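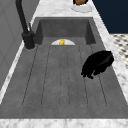 The dark grey sink with its grooved drainboard, set in white marble.

December 11, 2019

14 comments
80 shares

I had been promising myself a trip to the Vultstead open day ever since Nermina Spahić mentioned on stage in August that she'd made her whole second record there, so when the email came round I booked the train before I'd even looked at my diary. Vultstead is a recording studio at the far end of a lane outside Grutby, and you do need sensible shoes for the last stretch (I didn't have them, and Darcy Grimshaw, who kindly met me at the station, was very nice about it).

We were shown round in groups of nine. Ours was led by Krum Dimitrov, who engineers most of the sessions and has the sort of soft voice that makes everybody lean in. The live room is smaller than I'd pictured from the records, with a lovely low ceiling and an old upright piano that Krum keeps slightly out of tune in the top octave and refuses to have seen to. He played us a few bars of Nermina's "Lefèvre" on it and I went quite shivery, I don't mind saying!

Then we squeezed into the control room to hear three takes of the same song from the forthcoming Tasero album. Tasero are Ognjen Yordanov and Vasilis Papadopoulos, and if you haven't come across them yet, think of close harmonies, a nylon-string guitar and a drum machine that sounds as if it's coming through the wall from next door. The first take was pretty, the second was faster and a bit nervy, and the third had Vasilis singing the low part almost under his breath. That's the one they're keeping, and I think they're right, though a chap in our group argued hard for the second.

After tea the two of them played 5 songs in the live room with all of us sitting on the floor. Ognjen broke a string in the third and carried on regardless, talking us through a story about his grandmother's wedding band while Vasilis restrung the guitar for him. They closed with a new one sung half in Bulgarian and half in Greek, no title yet, and I've had the chorus in my head ever since.

I missed my train, of course, and had a long sit on the platform at Grutby humming to myself. The album is due in the spring, and Krum says they'd like to hold another open day once it's out, so I'll put the details up when I have them. I'm bringing boots next time.

Share this post
1132 views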